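The pink sheet

Nia Nicholas had until six. Then the Westerberg people wanted the room back, white table and all.

She did the cloth first. Dark outside, dusty red on the inside, a line of little white stitches along the edge. Her mother's stitches looked like that. Don't think about it. Fold. It wouldn't fold, it curled up like a collar with a neck still in it.

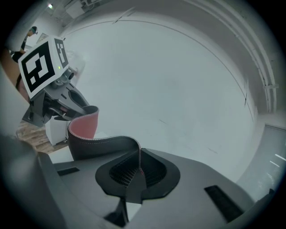
Fourteen messages from Skidavitz on her phone. Is it done. Is it done yet. She turned the phone face down and went on to the table, becuase the table was the part they'd look at.

Pink on white. She wanted it flat and square and it wanted to curl. White sheet under, pink one over. Again.
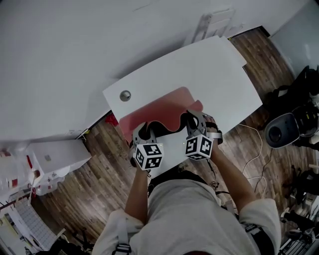

What goes on the table when it's finished? Only the pink, laid straight, and nothing on top of it.

She said it out loud to the wall, that big curved wall that gave her voice back a little late. Only the pink. Then the floor – god, the floor. Bottles, the water jug on its side, the jar with the white lid. A red cloth she'd sworn she would get to before lunch.

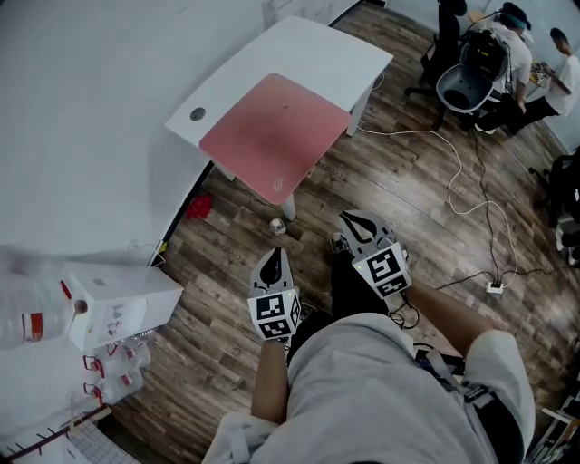 Five-forty. She started with the jar, then changed her mind and went for the red cloth, and had it half folded when somebody knocked.

"Two minutes," she yelled.

The door opened anyway. Her mother, in her coat, holding teh car keys.

"Give me the other end," her mother said.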